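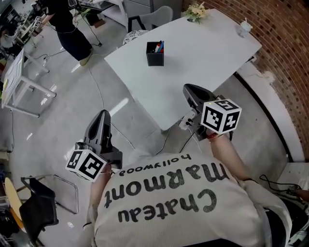

Photo: Ritley Workplace Guides

Section 3. Settling your Kivi table into a shared room

By now your table is standing on its own legs, and you are probably itching to put things on it. Give yourself a few more minutes first, as a table that several people use all day long does best with a little thought about where it goes and what lives on top.

1. Choose the side of the room where people walk least. Against a wall is lovely if you have one to spare.

2. Slide the table into place with a helper at the other end. Please don't drag it by one corner – the legs won't thank you.

3. Wipe the top with a soft damp cloth and let it dry.

4. Put out the small things. A pen holder with a couple of markers, a few flowers in a little vase if you like them (we do!), and that is plenty to begin with. Keep the vase toward the far edge, out of reach of busy elbows.

Note: Marker ink comes off most easily the same day. Use the Zemen cloth from the accessory bag. 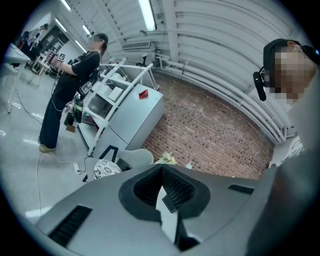

5. Walk all the way around the table, and ask anyone who shares the room to do the same. If two people can't pass each other comfortably, shift it a little and try again.

6. Tuck any cables on the floor along the wall, or under a Billach cable cover.

Caution: Never run a cable across a walkway or beneath a table leg.

When everyone is happy with the spot, turn to page 71 for leveling the feet.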